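Spring Progress Report to the Lozano Fund
Student Robotics Project, Floston School
Prepared by Jozefína Machala, project lead
2026-04-07

Dear friends at the Lozano Fund,

I promised you a shorter letter than last time, and I can already feel that promise slipping, so please get yourselves a coffee. It has been a full and mostly happy stretch since the winter report, and I would like you to hear about the dull parts as well as the good ones, as your grant pays for both.

The club now has 21 students on its list, which is more than we planned for when we wrote the application last August. They work in 4 teams, each with a mix of ages, and each team gets the arm for one long session a week. We did try shorter and more frequent turns at first, but so much time went to logging in and finding last week's files that the students themselves asked for the change, and they were quite right.

You will remember that the goal for this year is a sorting task. The arm has to pick up a small item from one square of a taped grid and set it down in another square that the students choose, without dragging it over the lines. It sounds modest on paper! In practice it takes in measuring, coordinates, a fair bit of programming and more patience than some of us knew we had. The grid itself is blue painter's tape put down by hand, and the older students drew up the plan for it before anyone was allowed near the roll.

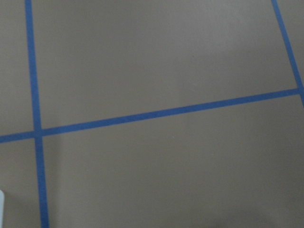

Most of the work this term has gone into what the teams call the map, meaning the file that tells the program where each square is. Our first version assumed that every square was exactly the size on the plan. That was a mistake, and mine as much as anyone's. Hand-laid tape wanders a little, and a program that trusts the plan will happily set an item down on a line. So the teams went back with rulers, measured the corners of the squares as they really are, and typed those numbers in instead. It cost us two full sessions. I had budgeted for half of one.

The team that calls itself Nero then wrote a small check that compares the new measurements against the old ones and warns about any corner that has moved too far. They were so pleased with it (as was I) that the other teams have adopted it, with a few arguments over what counts as "too far" that are still going on as I write.

As for results, we have logged 2718 attempts since the start of the school year, and 1194 of those were made with the new map. I should be careful here: the older attempts were recorded in several different ways, so I can't give you a fair before-and-after comparison, much as I would like to. From now on every team uses the same log sheet, and the summer report will have a proper table. What I can say is that the students now talk about a missed placement as something to look up in the log, where in the fall they mostly blamed the arm.

We also had our share of trouble. A cable order from Tatinach came with the wrong connectors and had to go back, and two teams spent that time working on paper – drawing paths from square to square and passing them to each other to check. I was afraid they would be bored stiff. They weren't, and one of the younger groups found a wrong turn in a path that the rest of us had been using for weeks.

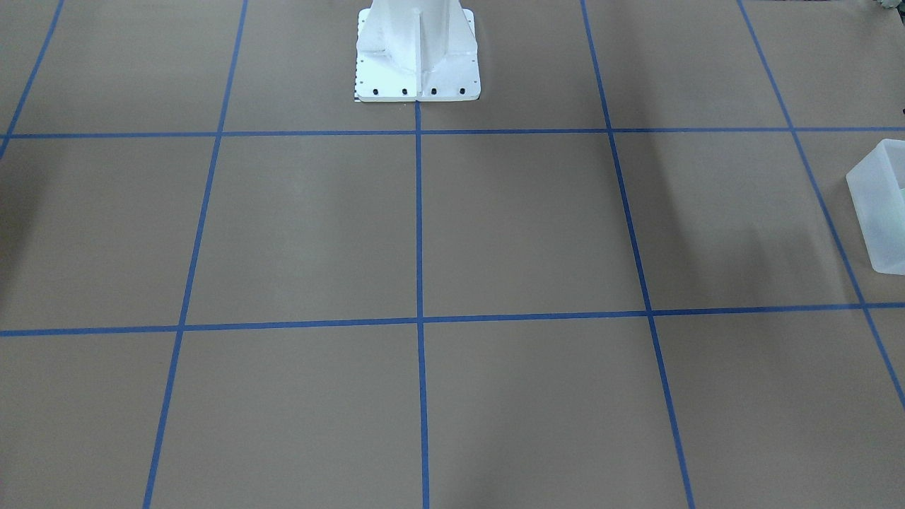

Can the students change the grid themselves if the task changes next year?
They can, and we would like them to. The square positions are kept in a single file, so a new layout means laying new tape, measuring the corners again and replacing the numbers in that file, while the rest of the program stays as it is.

On the money side, spending is within the plan. The replacement cables were covered by the supplier, tape and other small supplies have cost less than we set aside, and the only line I am watching is the one for transport to the Floston open day. If it runs over I will write to you first and ask whether we may move a little from supplies.

For the rest of the term, each team will finish its own sorting program and run it in front of the others, with the log sheet filled in by a different team. After that we will write the handbook for next year's group. The students want to write it themselves and I have agreed, with the condition that I get to check the spelling.

You would be very welcome at any session before the open day. Please just send me a line beforehand so I can tell you which team will be at work, and so that I can warn them to save their files.

With warm thanks from all of us,
Jozefína Machala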